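Teaching the arm to run the microwave: bench setup, part 2

Part 1 was bolting the arm down and getting it to move without hitting anything. Now the knobs and the door. Did this over two evenings at Clavbridge (shared shop, so clear your stuff when you're done).

Ours is the plain white kind, two dials plus a round push button under them for the door. Dials are way easier than a touch pad. Get dials.
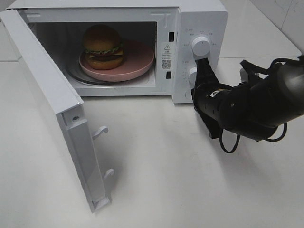
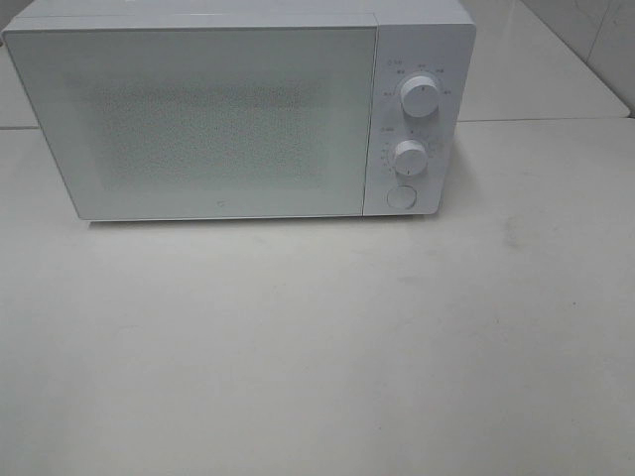

Bench microwave, both times.

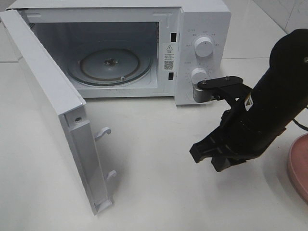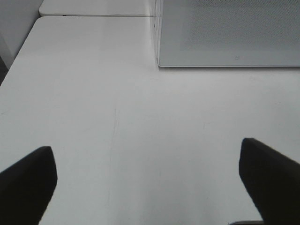 OK, steps.

1. Fix the oven in place. Grippy mat or double-sided tape under the feet. If it slides 3 mm all your saved points are junk. Ask me how I know.

2. Unplug it. Stays unplugged for everything up to step 7.

3. Save a home pose well clear of the door swing. Open the door by hand all the way and check the arm can get from home to the dials and back without touching it. Check the elbow too, not just the fingers.

4. Lower dial first. Come in slow, stop short, then creep. Speed at 4 percent in the Pridari config, force limit as low as it'll go and still turn the thing. Grip too hard and the knob binds against the panel.

5. Turn in small bites. Grip, twist, let go, back off, untwist the wrist, repeat. One big twist runs you out of wrist travel and teh arm faults halfway.

6. Door button. Fingers closed, straight push, no angle. Back off right away so the door has room to swing. Save this as its own routine, you'll call it a lot.

7. Run the whole thing 39 times unplugged before you trust it. I quit early the first time and had to redo step 4. Then plug in, with a mug of water inside, never empty, and a hand on the stop switch.

Cables: leave slack at the wrist but keep the loops off the bench edge. Mine snagged in November and pulled the connector loose. Valdebenito sells a strain relief clip that fits, or just print one.

If the arm connects and then drops, check the port. Flaltavley's default is 3331 and the shop laptop had something else sitting on it. Lost an hour to that.

Closing the door is a seperate headache. You have to push near the latch side or it bounces back. Part 3, when I get to it.

Updated Fri 11 April, fixed the speed number in step 4.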